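**Denine 2 won't charge past 95% and drops mobile data: log**

Status: open, second half solved

Mon 20 April

Right, I've had the Denine 2 since last July and I love this phone, so please read all of this as coming from a fan. The screen is still the nicest I've used, and the little side dial for volume is a joy. But it has picked up two faults at once since the last system update and I'd like to get them both down in one place before I start wiping things.

**Fault 1.** Charging stops at 95%. It gets there at normal speed, then the lightning icon goes grey and that's your lot. Leave it on all night and it's 95 in the morning.

**Fault 2.** Mobile data dies when I leave the house Wi-Fi. Bars are full, calls work, texts work, but nothing loads until I flick flight mode on and off.

Tried so far:

- Restart (ordinary one, then the long press on dial and power). No change to either.
- Three chargers: the one from the box, the Magsi 2-port, and an old tablet plug. All stop at 95.
- Two cables. Same.
- Cleared the cache for Phone Services. No change.
- SIM out, wiped, back in. Data worked for one trip to the shops and I got very excited, then it went again.

**Update, same day, after lunch**

Hugo Escobar on the Udovbridge phone group wrote back within minutes (what a star!) and asked for the battery health screen. You get to it by tapping the build number, going back one page and opening Power Detail. Mine says:

```
Design capacity 100
Current capacity 95
Charge limit AUTO
Cycles 672
```

So is it really stopping at 95, or is it showing me 95 of the original 100 and calling that full? Hugo thinks the update changed which number gets shown on the lock screen. His own Denine is newer, still says 100 for current capacity, and charges to 100. That fits so neatly that I want to believe it, but the grey icon bothers me, as his stays yellow when full. 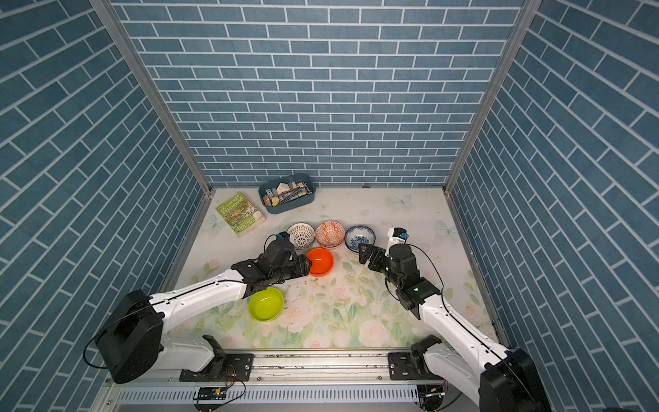 On to the wireless pad, which I should have tried first. The Magsi pad talks to the phone differently from the cable, so if the limit is only a display thing it ought to give the same answer. It took a while to settle and I had to nudge the phone into the middle twice, but then it held beautifully. Anyone repeating this should do it on a clean, flat surface: crumbs like the ones on that rose-patterned mat are enough to tip a phone off centre, and a tipped phone charges in fits and starts and muddles the result. Final reading was 95, grey icon, exactly as before. One more point for Hugo!

**Update, evening**

Fault 2 is FIXED and I'm delighted. The update had added a second access point called "Jekberg default" and ticked it, above the proper Jekberg one. For anybody else with the same trouble:

1. Settings, Mobile, Access points.
2. Untick "Jekberg default". Don't delete it, it comes back ticked.
3. Tick plain "Jekberg".
4. Flight mode on, count to ten, flight mode off.

I walked to the end of the road and back with the radio app streaming and it didn't miss a beat.

**Still open**

- Can anyone with a Denine 2 and a current capacity below 100 tell me what the lock screen shows at full charge? Even one more would help hugely. Cycle count too, please, especially if you're getting up towards 1,000.
- Does setting Charge limit to OFF instead of AUTO change the icon colour? I'm trying it overnight and will post the reading here.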